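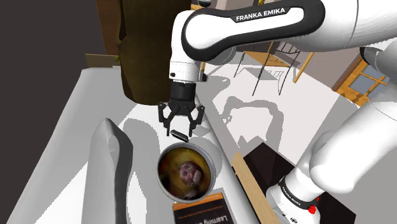 Step 4. Record the demonstrations

Load the Tristwood scene in Stumow and set the gripper open above the pot. Start the recorder before the first arm motion. Each episode runs 54 seconds at most; the recorder closes the file at the limit.

Change the random seed after every 7 episodes. Discard any episode in which the fingers strike the rim of the pot. Stop at 1000 saved episodes.

Step 5. Check the files

Replay 3 episodes per seed.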